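Ticket 449 – right arm drops out mid-sort, Draren cell, Lituldale workshop
Status: open, waiting on part 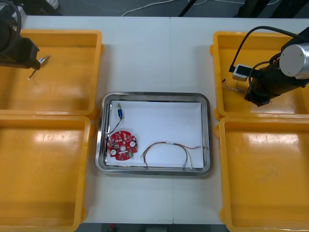 Page 1 of 2

Cell: two-arm sorting bench, four yellow bins, steel tray in the middle
Job: stripping down Arain units, parts out of the tray and into the bins
Opened: 28 May 2026
Priority: was low, now high

Fault as reported
Right arm stops dead over the upper right bin while carrying a part. No warning on the screen beforehand. Brakes come on, gripper stays shut, then error 43 comes up (joint comms lost). Left arm carries on as if nothing has happened. That last bit is the worry, both arms are meant to stop together.

Worst with anything that has wires trailing off it. Plain boards go through all right mostly.

Log

Entry 1. Restarted controller. Came back clean, both arms homed. Ran the usual warm-up, no fault. Put it back on the job and it went again on a harness module. Same error.

Entry 2. Swapped gripper cable on right arm for the spare. No change. Spare is now fitted, old one in the drawer with tape on it, DO NOT BIN, it's probably fine.

Entry 3. Slowed right arm to half speed. Lasted longer, then same again. So not a cure but tells us something. Looks like movement is part of it.

Entry 4. Powered down and locked off, went over the black cables that loop across the top of the right arm. One tie pulled very tight near the wrist. Cut it and re-dressed the cable with a bit more slack. Ran empty, wrist going end to end, 200 cycles, no fault. Thought that was it.

Entry 5. It wasn't. Faulted again with a part in the gripper. Wiggled the plug at the wrist by hand (arm locked off) with a meter on it and the reading jumps about. Plug is worn, or the socket is, or both. Can't tell without taking the wrist cover off and there's no gasket here to put it back with.

Entry 6. Looked at why the left arm doesnt stop. The shared stop is wired, checked it end to end. The e-stop button drops both arms every time. A comms fault on one side only drops that side. There's a setting for this in the Druvora cell software, "link faults", and it was off. Can't find when it changed. Could have been the March update, the backup from before that is missing. Turned it on, pulled the right arm comms lead to test, both stopped. Did it again from the left side, both stopped. Good.

Safety note
Before entry 6 people were reaching in to free the part from the right gripper with the left arm still live. No one hurt. Do not do this. Press the e-stop, lock off, then reach in, even now the setting is on. Hold the part before you open the gripper, the ones with trailing wires snag on the bin edge and pull the pins.

Still to do
Wrist plug and socket, ordered with gasket
Check left arm wrist plug while the covers are off, same age
Find the missing backup or write down that it's gone
Put "link faults" on the start-of-shift sheet
Re-run entry 4 test but with a harness part in the gripper, empty run proved nothing

Running for now
Left arm only, half speed. Right arm parked and locked off. Anything meant for the right hand bins gets done by hand at the other bench untill the plug turns up.

Ticket stays open. Add to the log below this line please, don't start a new one.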